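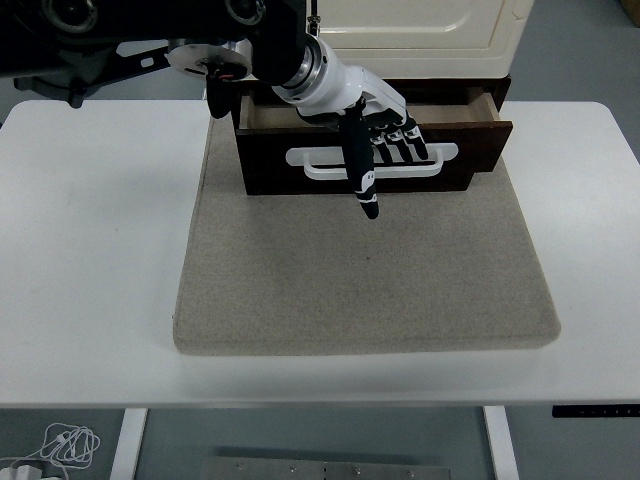 Úna Hanrahan had written the same kind of biography 23 times that month, and the one for Mervyn Hebden would not come right.

"Mervyn Hebden is head of regional studies at Tomaszewski," she typed. "He has advised councils from Leltness to Surkodthorpe on jobs and wages."

She rang him at ten past four.

"Is there anything you'd like added?" she asked.

"I worked in a shoe shop in Prilthorpe," he said. "Ten years. I learned more there about wages than I did afterwards."

"Weronika wants it under 300 words, and she wants the conference in."

"Then take out the conference." 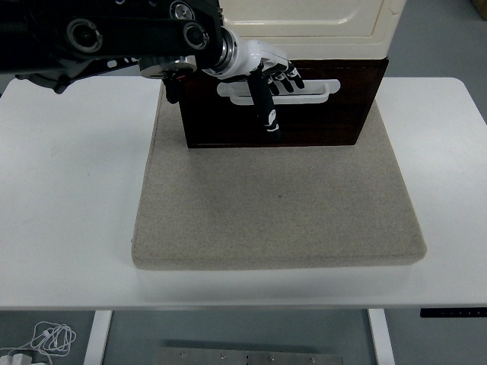 The brown cabinet, drawer front and handle.

Úna put the shoe shop in the second line and sent it upstairs. Weronika Zawadzka came down with the page in her hand.

"Is this true?"

"He says so."

Weronika read it again, standing up. She crossed out "renowned", which Úna had forgotten to remove, and gave the page back.

"Leave the shop," she said. "Who's next?"

"Stojan Tomić."

"Ring him as well."

Úna found the number and dialled.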